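Chandrasekhar Alva had the kettle on before I'd gotten my boots off, and he was already halfway through a story about a mule. I had come up to Flerncombe to ask him about citrus. He has kept the old terraces above the village going for 13 years now, and I've been buying his marmalade for most of them, so I figured it was time I asked some proper questions (and maybe got a free jar, which I did).

The mule, by the way, belonged to the man who sold him the land. "He told me the mule came with it," Chandrasekhar said. "I signed the papers, and the next morning the mule was gone. I got a rake." He still has the rake. It's by the back door.

I asked how a person ends up growing oranges on a hillside that gets frost, and he laughed for a good while. "Badly, at first! I lost 111 trees the first winter. I counted them because the insurance form had a box for it." He'd planted on the lowest terrace, where the soil is deep and easy to dig. Cold air runs downhill at night and settles there like water in a tub. The old growers knew that, and if he'd looked at where their stumps were he would have known it too – they're all on the upper levels, tucked against the stone walls.

So he moved up. The walls soak up sun all day and let it go again after dark, and he told me you can lay your palm on them at ten at night in October and feel it. He replanted slowly, a row at a time, mostly with a variety the village calls Plistska. I'd never heard of it outside Flerncombe. It's small and a bit lopsided, with a thick skin that comes away easily, and it ripens so late that most people have given up on oranges by then.

"The shops don't want it," he said. "They want them all the same size, like tennis balls. I took a crate to a buyer once and he held one up and said, what happened to this?" He shrugged and poured more tea. He sells at the gate now, and to a little grocery called Flarkaleo down on the coast road, where they put his name on a card that just says ALVA in big letters.

We talked about water for longer than I'd planned. The terraces are fed by a channel that 13 households used to share, each with its own hours. Four are left. Chandrasekhar's turn comes at two in the morning, and he goes up with a flashlight and a thermos and lifts the gate by hand. I asked if he'd thought about a timer. "I've thought about it. But then I'd be asleep, and I like it up there at two." Last year he picked 2835 pounds, his best so far, and he puts that down to the channel being cleaned out properly for once. It took a whole week and he couldn't stand up straight afterward.

And then the marmalade! I wanted the recipe and he wouldn't give me all of it. What he did tell me is that he soaks the peel for two nights, changes the water in between, and never makes more than 100 jars from one picking. He peels the fruit first and keeps the flesh separate, adding it late so that it doesn't boil down to nothing. He leaves plenty of the white on, too. "People scrape it all off and then they buy a packet of pectin," he said. "It was right there!"

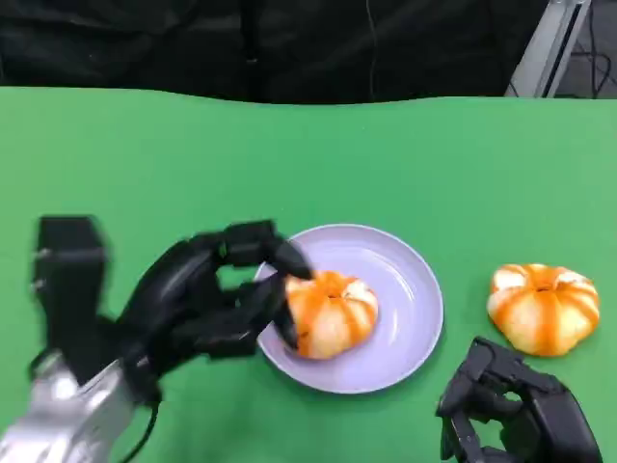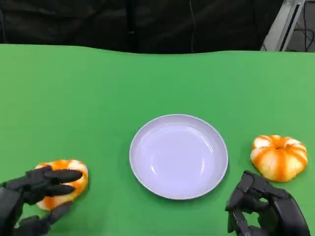
I mentioned all this to my neighbor Plum when I got home, and she told me her grandmother only ever soaked the peel for one night, with the seeds tied up in an old handkerchief, and that two nights would wash all the bitterness out and leave you with orange jam. I passed that along to Chandrasekhar on the phone. He wants to know what she did with the handkerchief afterward.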